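Sorting by the written word: an interview with Fiorella Caputo of Preltano

Preltano sells a sorting kit for small workshops, teaching labs and packing rooms. It is called Jandora, and it comes as an arm, a two-fingered gripper, a camera and a license for the software. Fiorella Caputo runs product work at the company. We spoke for most of an afternoon at the Emivdale office, with the arm working on the table next to us for part of it.

The first thing I asked was why the table had writing on it.

"That is the interface," she said. "You write the name of the category in front of the basket. The software reads it and works out what belongs there. If you want a different sort, you wipe the table and write something else." 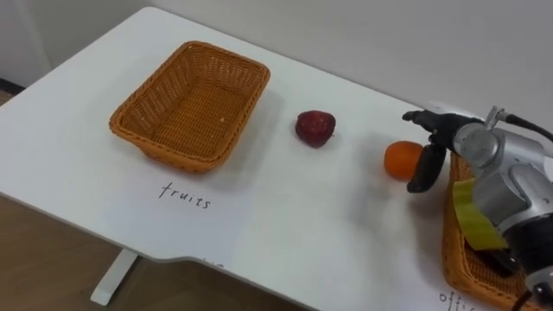
Page last changed: 08/09/2019

The demonstration uses two wicker baskets, one for fruits and one for office supplies. Caputo says customers often expect printed tags or barcodes, and the kit will read those too, but handwriting was the request that kept coming back.

"We had a trial customer, Kasten, who repack returned goods. Their categories change between morning and afternoon. They did not want to open a laptop each time. They had a marker in their pocket already."

I asked how well it reads poor handwriting. She said block letters and tidy lowercase are fine, and that joined-up writing is where it slows down. When it is unsure, it stops and asks for confirmation on the screen. Thomas Parisi, who wrote most of that part, joined us for a few minutes and was more direct.

"If your colleague can't read it, don't expect the arm to," he said. "Write it larger. Leave a gap between the label and the basket. Those two things fix most of the support calls."

The harder problem, according to Parisi, is the arm getting in the way of its own labels. The software keeps a record of the table from the start of each job and works from that while a word is covered. Move a basket halfway through and you need to run the table check again. It takes 20 seconds.

We turned to the objects. An orange or a strawberry is round and easy to name. A roll of tape is harder, Caputo said, and she likes it for testing.

"It's low, it's got a hole in it, and a clear one lets the table show through. You can grip it across the outside or put one finger in the middle. We let the software choose, but you can set a preference for each category." 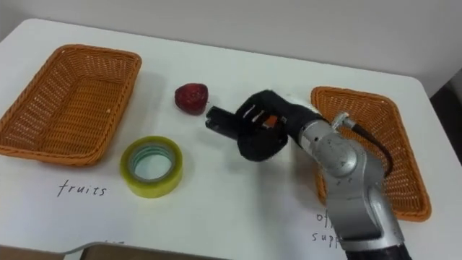
What it costs and what you get

The kit is offered on a 90-day trial, after which the customer buys it or sends it back. Training takes one day on site. The trial includes the full software, and Caputo confirmed that there is no cut-down version.

The object list that ships with the kit has 192 everyday items. Customers can add their own by showing an item to the camera from a few sides. She would not give me a purchase price for print — it depends on the table, the mounting and the support plan — but said quotes go out within 3 working days.

I asked who should not buy it. "Anybody with a fast conveyor," she said. "This is for a table. It picks one thing, puts it down, and picks the next. If you need speed, there are other machines and they are good."

Necati Ersoy handles the support desk, and I put the same question to him by phone later. He mentioned wet goods and anything in a loose plastic bag. Soft fruit can be done with the grip force turned down, but he tells people to practice with artificial pieces first.

The next software release is planned for June. Caputo said it will handle labels in two languages on the same table, which several schools have asked for. Current customers will get it under their existing license.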